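Keeping school papers in order at home

With two children in different schools we receive a lot of paper from the district, and after the last change of school boundaries I lost one important form. Now I use a simple system on the kitchen wall.

Take one ring binder for each child and put the name of the school on the back. Letters which need an answer go in front, with the last day written in pencil on the corner. Everything else goes behind, newest first. I use the Nalik binder, it holds 152 sheets and closes well.

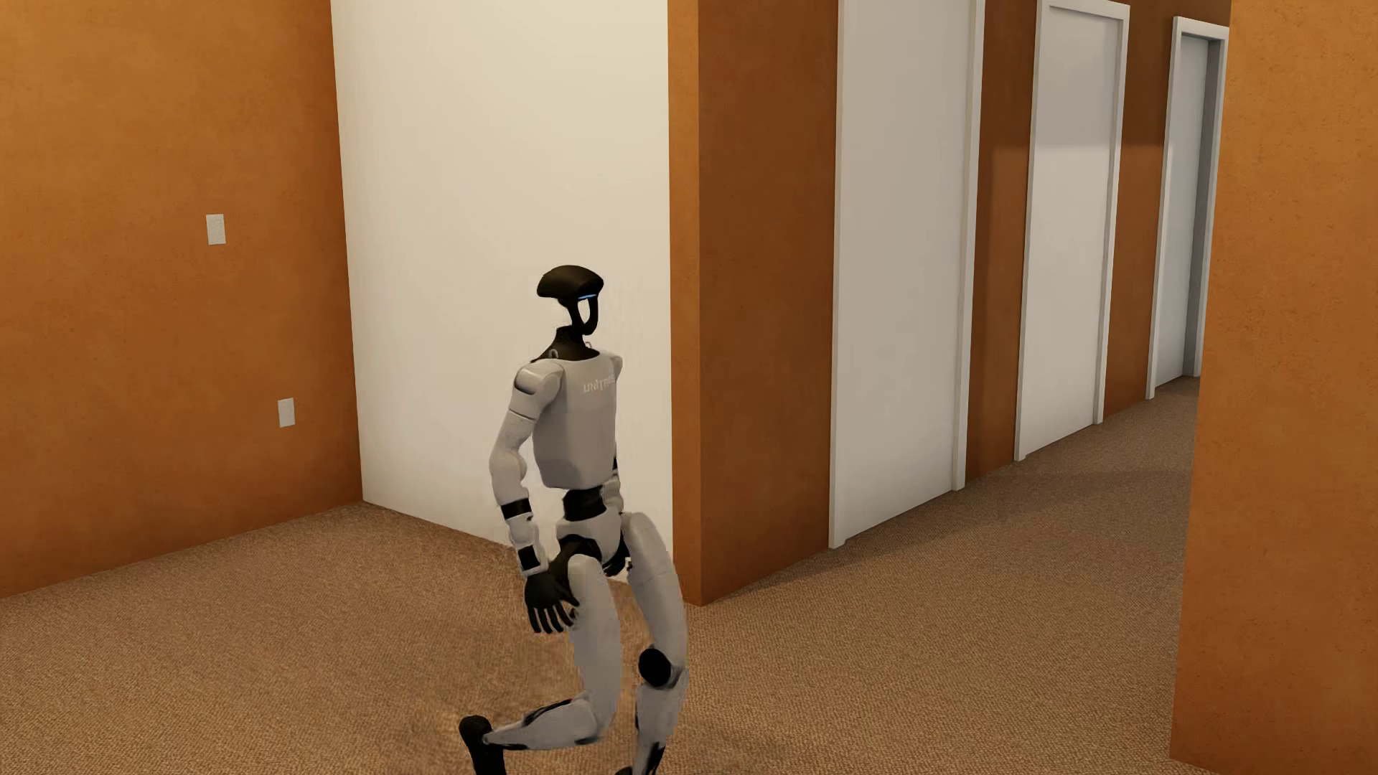
One reader, Orutura, writes that she also keeps the notices of school board meetings, and that it helped her when the bus route was changed in July. She puts them in a plastic sleeve so they don't mix with the homework.

Enrolment papers I never punch - some offices refuse a copy with holes. They stay in a flat envelope, together with the proof of address.

At the end of the school year I keep the reports and the vaccination card, and 25 sheets of drawings for each child. The rest goes to paper recycling.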